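Storing envelopes and pencils at a shared counter

Kelly Xavier
Our office keeps a red pencil cup on a marble-patterned counter. Where should envelopes be placed?

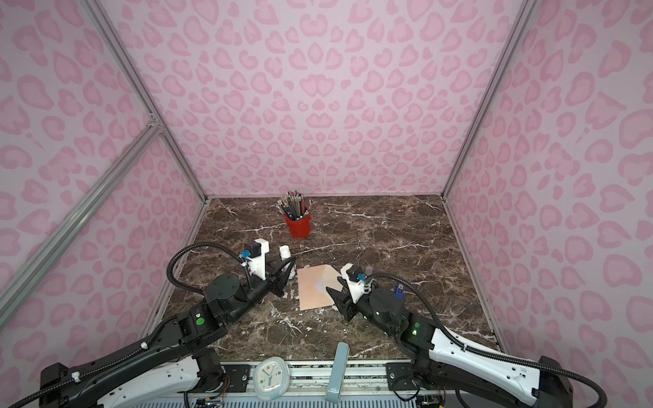
Staff at Hovia use the counter daily.

Raíssa Lopes
Leave the cup at the back.
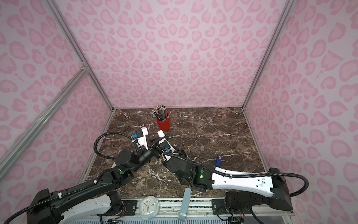 Pencil cup near the back of the counter.

Envelopes belong in a tray.

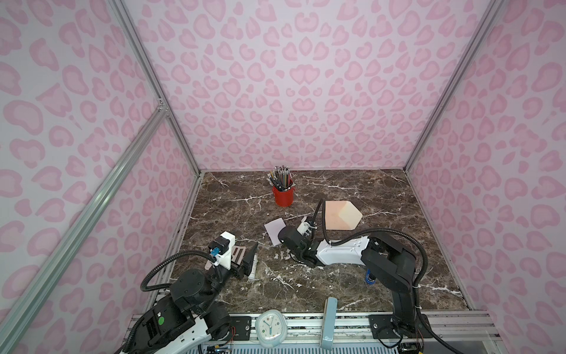

Limit the tray to 20 envelopes.

Kazimír Gajdoš
Any drawer will do.
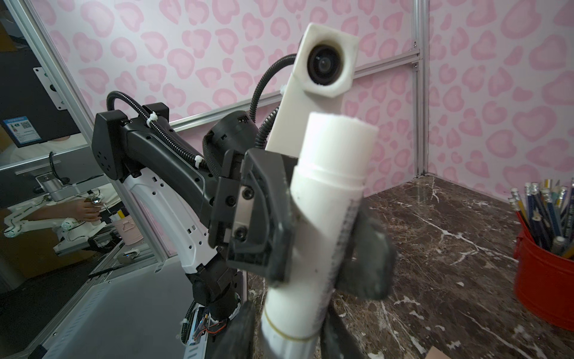

Rubber bands should be kept there also.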